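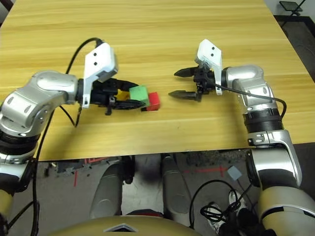
Oiling and Maintaining a Light Wood Tabletop

Most trouble with oiled tables comes from too much oil left on too long. The procedure below applies to bare or previously oiled tops. It does not apply to varnish or lacquer, where oil sits on the surface and stays tacky.

Test first. Put a drop of water on the wood and wait six minutes. If it soaks in and leaves a darker spot, the top will take oil. If it beads, the old finish is still working and only needs cleaning.

1. Clear the top and wash it with a damp cloth and a little dish soap. Wipe dry and leave overnight.

2. Sand with 200 grit, along the grain only. Cross-grain scratches do not show on dry pale wood but turn dark under oil.

3. Remove dust with a vacuum brush, then a barely damp rag. 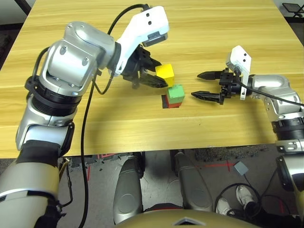
Light wood, grain running lengthwise.

4. Apply a thin coat with a lint-free cloth. We use Wodex clear hardwax oil; any food-safe hardening oil is handled the same way. Work in strips the full length of the table so there are no overlap marks.

5. Wait 15 minutes, then wipe off everything the wood has not absorbed. The surface should look dull -- a wet shine means there is still oil on top.

6. Let it cure for a day and repeat. Two coats are enough for a work table, three for a dining table.

Oily rags can catch fire on their own. Lay them flat outdoors to dry, or put them in a metal can of water with a lid. Do not ball them up in the trash.

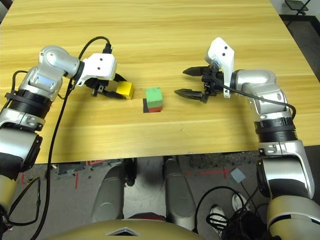 Page last changed: 2nd May

Small repairs. Ring marks usually come out with a gray pad and a few drops of oil, rubbed with the grain. For a dent, lay a wet cotton cloth over it and touch it with a hot iron for a few seconds at a time. Let the spot dry fully, sand it and re-oil it. Crushed fibers will swell back; cut fibers will not.

Going finer than 600 grit before oiling is a waste of time. It closes the surface and the oil takes unevenly. 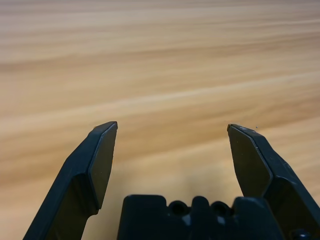
Innes writes: On my ash table 200 grit left it fuzzy after the first coat. I went over it lightly with 600 once it had cured, then put on the second coat, and the fuzz was gone. Might be worth adding between steps 5 and 6.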